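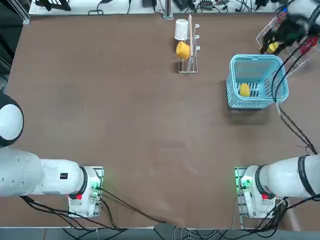

Figure 2. Tabletop with a white dish rack holding two cups, a light blue plastic basket, and two white robot arms.

3.2 Night waking and the division of early-morning care

Parents in the Burkau sample were asked to keep a written diary of every waking between midnight and 7 a.m. over 4 consecutive weeks. Of the 178 households enrolled, 40 had more than one child under the age of five, and these are treated separately in Section 3.4. Together the diaries produced 1,220 entries that could be read and coded. Entries that gave a time but no indication of which parent got up were kept for the analysis of sleep loss and left out of the analysis of shared care.

Diaries were chosen over a single questionnaire after the pilot in Boloritz, where parents asked to recall a typical night tended to describe the most recent bad one. The diary form was short. It asked who woke, who responded, what the child wanted, and whether the parent went back to sleep. A blank space at the bottom was marked "anything else," and many parents used it at length.

The coding scheme follows Farkas in separating the parent who responds from the parent who is awake. The two are often treated as the same in earlier work on family sleep, and the difference matters here. In many homes one parent got up while the other lay listening, and both recorded the night as broken. A parent who stayed in bed could report as much tiredness the next day as the one who had gone to the child's room. Some described the listening as the harder part of the night.

Agreements made in advance also varied. Certain couples took alternate nights and wrote the order on a kitchen calendar. Others had no fixed plan and decided in the dark, in a few words or none at all. Where a plan existed, it was most often dropped when a child was ill or when one parent had an early shift, and several parents wrote that it took a long time to return to it. Weekend mornings were a frequent source of complaint — more so than weekday mornings, when both adults expected to be up in any case.

Feelings of regret or resentment were not asked about directly. They appeared all the same in the open space on the form, usually in the early hours and usually followed by a later entry in a calmer tone. We coded these remarks as written at the time and did not adjust them in light of what came after. Readers should not take a single entry as a settled view of parenthood.

Scores on the Bestex fatigue scale, collected at the end of each diary week, are reported in Section 3.3. Single-parent households completed the same form with the second column left empty.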